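Como libertar espaço num telemóvel barato sem perder as fotografias da família

Há uma notificação que todos os donos de um telemóvel de gama de entrada conhecem de cor: «Armazenamento quase cheio». Aparece quando estamos a tentar filmar alguma coisa, nunca quando estamos no sofá sem nada para fazer. O meu Cabrera veio anunciado com 64 GB, dos quais o sistema ficou logo com uma fatia generosa, à laia de comissão. Ao fim de um ano sobravam 350 MB e o telefone demorava mais a abrir a câmara do que eu a desistir da fotografia.

Os menus que se seguem são os do Android 13. Nos outros fabricantes os nomes mudam um pouco, por razões que devem ter feito sentido numa reunião.

Passo 1. Ver quem ocupa o quê
Abra Definições > Armazenamento e espere que a barra colorida acabe de calcular. Toque em cada categoria e ordene por tamanho. No meu caso, as aplicações de mensagens ganhavam a toda a gente, com 19 GB de vídeos de bom dia, áudios e um PDF da ementa do restaurante do bairro repetido 28 vezes.

Passo 2. Limpar as conversas
No WhatsApp, vá a Definições > Armazenamento e dados > Gerir armazenamento. Comece pelos ficheiros maiores e pelos reencaminhados muitas vezes. Antes de apagar, veja se há ali alguma coisa que queira mesmo guardar. Depois, em «Transferência automática de multimédia», desligue tudo nos dados móveis e deixe só as fotografias no Wi-Fi.
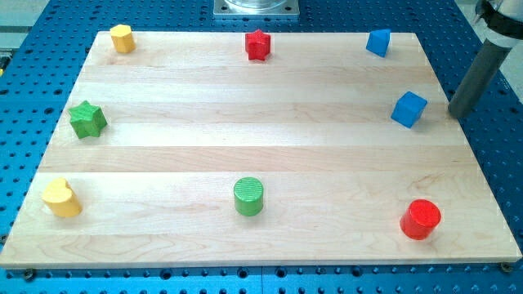
Foto: Arquivo Hatgate

Passo 3. Apagar a cache, com juízo
Em Definições > Aplicações, escolha uma aplicação e entre em Armazenamento. Vai encontrar dois botões lado a lado: «Limpar cache» e «Limpar dados». O primeiro é inofensivo. O segundo devolve a aplicação ao dia em que a instalou, com sessão terminada e palavra-passe esquecida. Quem os pôs tão perto um do outro nunca teve dedos grossos.

Os navegadores e as redes sociais são os que acumulam mais. Não vale a pena repetir isto todas as manhãs – a cache volta a encher, é para isso que serve.

Passo 4. Despedir aplicações
Ordene a lista pela última utilização. Eu tinha 135 aplicações instaladas, incluindo três lanternas e um jogo de quintas cujas colheitas já devem ter apodrecido. As que vêm de fábrica e não deixam desinstalar podem, em muitos casos, ser desativadas. No Cabrera foi assim que me livrei do Cindus, um assistente que só acordava para perguntar se eu precisava de ajuda.

Passo 5. Mudar as fotografias de casa
Se o telefone tiver ranhura para microSD, compre um cartão de marca conhecida e numa loja de confiança. Copie primeiro, confirme que as imagens abrem no cartão e só então apague os originais. Por fim, na aplicação da câmara, mude o local de gravação para o cartão. E guarde outra cópia num computador ou na nuvem: os cartões também morrem, e raramente avisam.

Passo 6. Esvaziar o lixo
A galeria guarda o que apagou durante algumas semanas, e o gestor de ficheiros pode ter o seu próprio caixote. Esvazie os dois, reinicie o telefone e volte à barra colorida. A minha ficou com 28 GB livres.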